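Visit report: the two-arm learning lab at Huditz, April

Meenakshi Bhat and I went to Huditz on a Tuesday to look at the group's work on two-arm handling. Indira Thevar met us at the side entrance a little after nine and took us straight up. We had asked to see the method and leave the slides for later, and she kept to that.

The group teaches robot arms by demonstration. An operator drives both arms by hand through a pair of smaller leader arms, and joint positions and camera views are saved together. A policy is then trained on the saved runs. The current study, called Codisura, uses markers and highlighters. The question behind it is how much the background matters when a policy learns mostly from pictures, so the walls and floor are lined with printed patterns that can be swapped between sets.
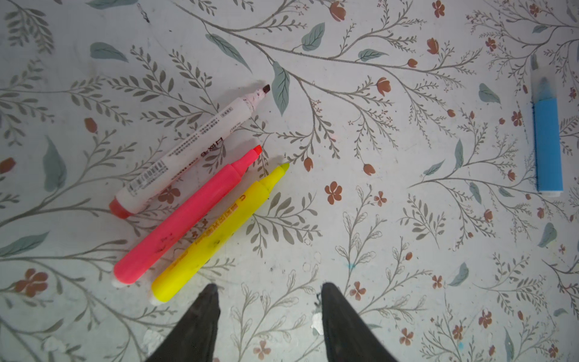

Each set is 100 runs on one pair of prints. Hajnalka Csizmadia, who runs the sessions, told us the archive now stands at 1055 runs. Starting positions are changed by hand between runs, and she does not use a template for it. An earlier set did, and the trained policy reached for the template positions even when the pens had been moved.

We spent most of the morning at the cell. Both arms are bolted to the same rail, and the wrist views are recorded along with the wider one. Meenakshi asked about the small vibration in the left arm at low speed. Gregor Geddes said it comes from the controller gains and that they have left it alone so that old and new runs stay comparable.
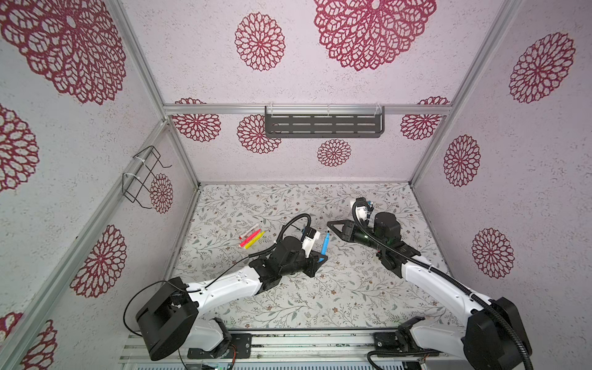 The two arms at work in the cell, with a blue marker in the left gripper.

The result they wanted to show us concerns the prints. Policies trained on one pattern lost accuracy as soon as the walls were changed. Policies trained on 4 patterns held up much better on a fifth, with the same total number of runs. Gregor was careful about this. Each condition was tested over 10 trials, and he would like more before it is written up. Handling with both arms is still the weak part. Timing between the grippers drifts on long runs, and a small error in the first grasp carries through to the end.

Lunch was in the canteen on the ground floor. In the afternoon we went over the file format with Indira, and we will be able to read their logs with only minor changes to our own tools.
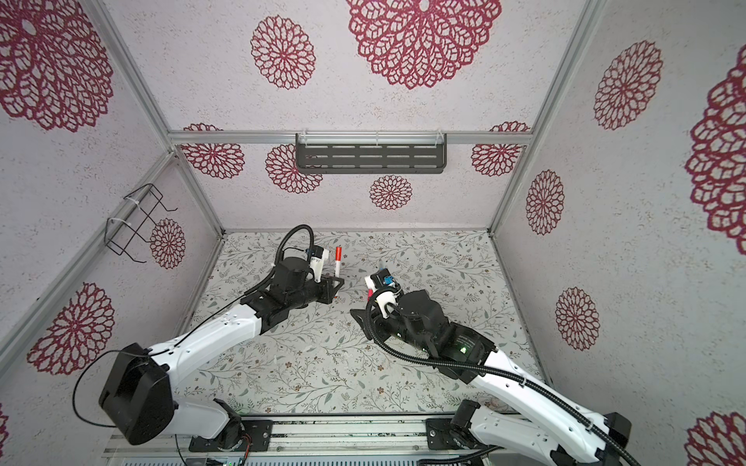 Does the policy need the wrist cameras, or would the fixed view be enough?

The fixed view is enough to bring a gripper near a pen, but in their tests the final grasp was poor without the wrist views.

Indira will send the test sheets next month. Yamuna D'Souza has agreed to go through them on our side.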